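Packaging and Storage Practice - Course Handout
Unit 10: Cylindrical Items
Prepared by Maribel Puma. Revised 2018-03-11.

Read before the practical. Bring the Zapata record sheet and a soft tape measure. The unit covers surface, end condition and orientation, in that order.
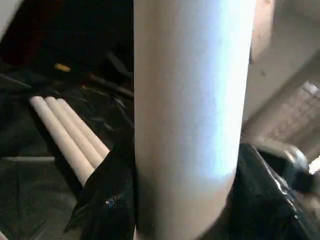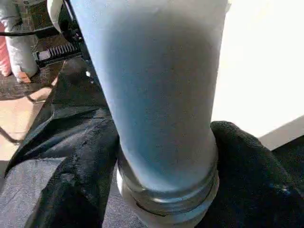
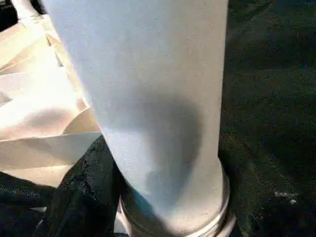
1. Surface and ends

A cylinder is recorded by its wall first and its ends second. The wall determines what kind of contact the item tolerates; the ends determine how it can stand. Cardboard tubes have a plain wall and usually no fitting, so the two ends are treated alike unless one is crushed. Bottles with a metal part at one end are handled differently. The silver rim on the pale blue bottle is threaded, with visible grooves between the bands, and a threaded part is always entered on its own line of the sheet. Write "threaded rim, metal" and leave the wall finish for the next line. Where the thread itself can't be seen, write "metal ring" and stop there. Matte walls show scuffs as lighter or shinier patches; check them under a lamp held low to one side. Speckle in a finish is part of the finish and is not entered as wear.

2. Diameter

Measure the outside at mid-height with the soft tape and divide by pi. Record to the nearest millimeter. If the body widens toward one end, take 2 readings, one at each end of the straight section, and enter both. Do not average them. The Grulto tables used in Unit 9 assume a straight wall and give a cell that is too tight for tapered items.

3. Orientation in the box

Tubes stand upright if the box is deep enough. Otherwise they lie along the long side, never across a corner. Bottles stand on the base with the closure up. A bottle that must lie down gets a fold of cloth under each end - the middle stays clear.

Fabric used as padding should be clean, dry and free of zippers or snaps. Knit cloth compresses more than woven cloth under the same load and needs an extra layer. Do not mix padding types in a single cell.

4. Load

The medium Sandemon crate used in the practical holds up to 3760 grams including padding. Weigh the crate after packing, then again with the lid on. Thierry Hervieu keeps the scale in room 111; sign it out under your group number.

5. To hand in

One record sheet per group, with both weights and a sketch of the box from above. Mark closures with a small circle and plain ends with a cross. Sheets without a sketch are returned.

Reading for the next unit: Skelaria workbook, the section on nested containers. The October edition has different page numbers - use the section titles.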